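Getting Grandma's handwriting off old recipe cards and onto a keepsake

Posted in Keepsakes & Memorials

marzipan_moth

Hi all! My grandmother passed away in November and I inherited her recipe album. It's one of those old albums with sticky pages and a clear film over the top, and it holds 226 cards and scraps, all in her handwriting. I would love to have a line of it engraved on a bracelet for my mom, my two aunts and me. She signed the cards she gave away "made with butter, Love, G." and I want exactly that, wobbly G and all.

Three things I'm stuck on. The card with the best signature is glued down tight and I'm scared of tearing it. The ink is pale blue and doesn't show up well in a phone picture. And I have no idea what an engraver wants from me. The jewelry counter in Fleststead quoted me $125 per bracelet and said "just bring in the card," but I don't want to hand it over. Has anyone done this? What did you send them?

buttonjar_kit
Member, 3,171 posts

Oh, I love this so much! I did it with my dad's handwriting two years ago and I still wear the pendant every single day. "Made with butter" is perfect. Please go for it!

You don't need to hand over the card. I sent a scan to a small shop called Fidimano and they worked from the file. Any engraver who does handwriting should be able to, so ask the counter in Fleststead again and say the word "scan." What worked for me, in order:

1. Photograph the whole page before you touch anything. Then warm the page from the back with a hair dryer on its lowest setting, keep it moving, and stop often to feel the paper. My album glue went soft after a bit. Slide a piece of dental floss behind the card with a slow sawing motion (unwaxed, the waxed kind leaves a smear). If it fights you, stop! You can scan the card right where it is, with the film peeled back.
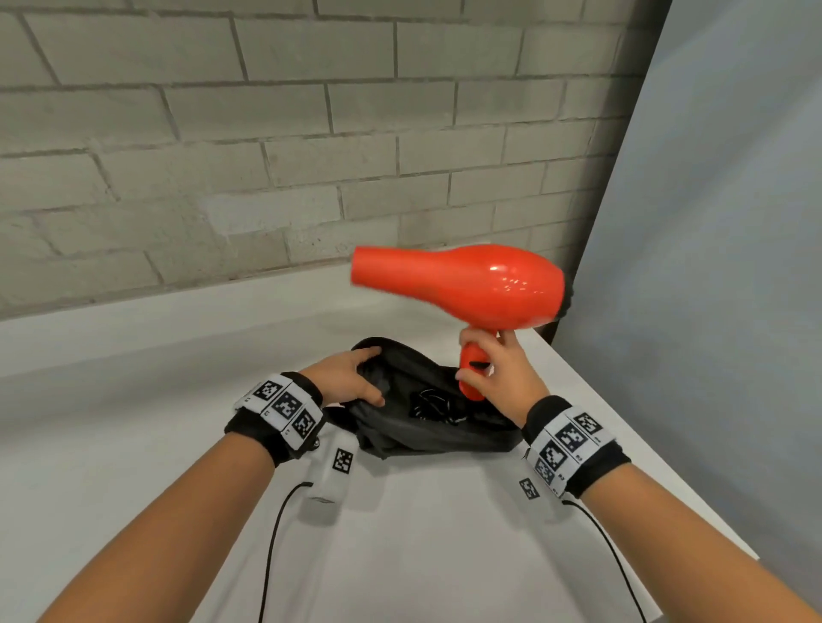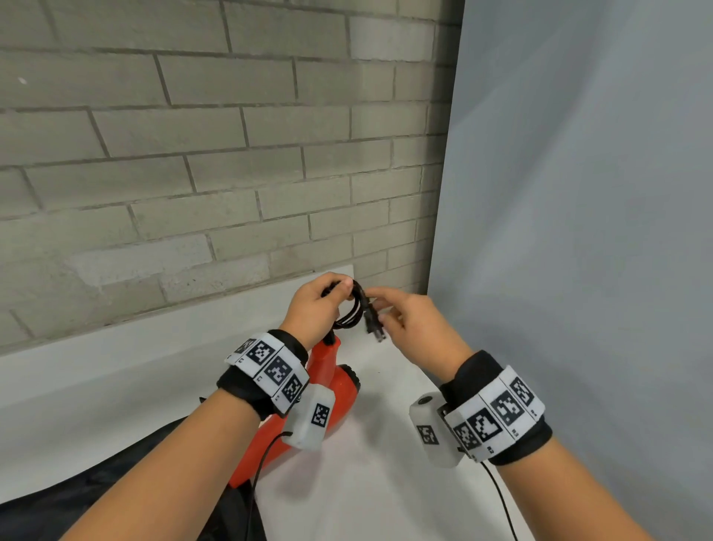
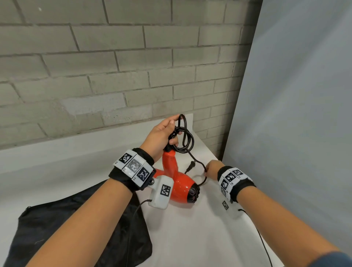 2. Scan in color at 600 dpi or higher, even though the engraving will have no color. Pale blue ink has more to work with that way. If your scanner is an old one like mine, try a sheet of black paper behind the card, which stops writing on the other side from showing through.

3. Darken the ink on a copy of the file, never the original. I used the free photo editor that came with my laptop, turned it to black and white, and pushed the contrast until the paper went clean white. Leave the wobbles alone. My engraver offered to "tidy" the letters and I'm so glad I said no!

4. Print it at the real size of the bracelet and tape it around your wrist. I cannot say this enough. My dad's full sentence was unreadable at pendant size, so I went down to four words and they're gorgeous.

5. Ask for a proof before they cut anything. Check the crossbars on the t's and any dots, they like to disappear.

Also, for four bracelets I would ask about a group price. You only need the artwork set up once.

pennyroyal60

Just scan it. Library has a scanner. Worked fine for mine.

Teacup Ledger

Seconding nearly everything from buttonjar_kit, with one difference: I wouldn't put any heat on a card you can't replace, however low. Ballpoint is usually all right, but some felt-tip inks spread and you won't know which kind you have until it's happened. I left my mother's letters in their album and took it apart page by page so each page would lie flat on the glass. The scans came out beautifully!

For the metal, think about how deep the line will be. The first bracelet I ordered was very lightly marked, on a plated band, and it has faded at the clasp side where it rubs on my desk. The second one is solid sterling with a deeper cut from a workshop called Odska, and it looks as crisp as the day it came. I paid more and was happy to. Ask whoever you use if they can go deeper, and if they darken the letters afterward, because that makes thin handwriting so much easier to read.

And please scan the other cards too while you're at it. I did mine on Sunday afternoons with the radio on and found a plum cake I'd been missing since I was ten. Your aunts would probably love a copy of the lot.

marzipan_moth

Thank you, thank you! I'm going with the page scan first and will only try loosening the card if the film won't peel back. I tested the size on paper last night and the whole line fits if I drop "Love," but I'm not dropping "Love," so it's going to be a wider band. My mom has no idea!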